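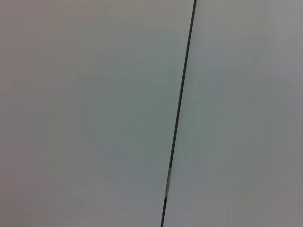 Plindura (handbag line)

Plindura is a line of women's handbags and small leather goods sold by the maker Zondard. Best known for the Garcia, a structured top-handle bag, and the Dernton, a softer bucket shape. Sold new through department stores, later mostly resale.

History

Started as a belt and wallet label. Handbags came after, first in plain black calfskin only. The early bags had no lining, just raw suede on the inside, and are hard to find in good shape now. Lining was added with the second run of the Garcia – striped cotton, later a plain twill. Production moved to a bigger workshop once the Dernton began to sell. Zondard closed its own shops and kept the repair desk open, Monday mornings only.

Models

Garcia. Top handle, flap front, turn lock. Three inside pockets, one zipped. Came in 5 leather colors: black, tan, oxblood, navy, bone. Bone was dropped early on, complaints about denim dye rubbing off on the back panel.

Dernton. Drawstring bucket with a flat base and four metal feet. Shoulder strap comes off. The small size has a fixed strap, and is sometimes listed by sellers as a seperate model, which it isn't.

Dernton Evening. Satin version, chain strap. A numbered edition of 317, with the number stamped on a leather tab inside. Dust bag included.

Materials and hardware

Mostly calfskin, some goat. Edges painted by hand, several coats. Hardware is brass with a gold-tone or palladium finish – the gold-tone wears faster at the lock. Zippers changed supplier at least once, so the pulls don't match between older and newer bags.

Dating and authentication

Bags carry a stamp under the inside pocket: a letter for the workshop, then digits. Stamps begining with 77 belong to the first lined Garcia run. No stamp on the unlined bags at all. Fakes usually get the feet wrong on the Dernton, glued instead of riveted.

Resale

Garcia in black or oxblood holds its price best. Missing strap lowers the price of a Dernton a good deal. Replacement straps were sold by the repair desk, unstamped.

See also

Bucket bag
Top-handle bag
Leather edge painting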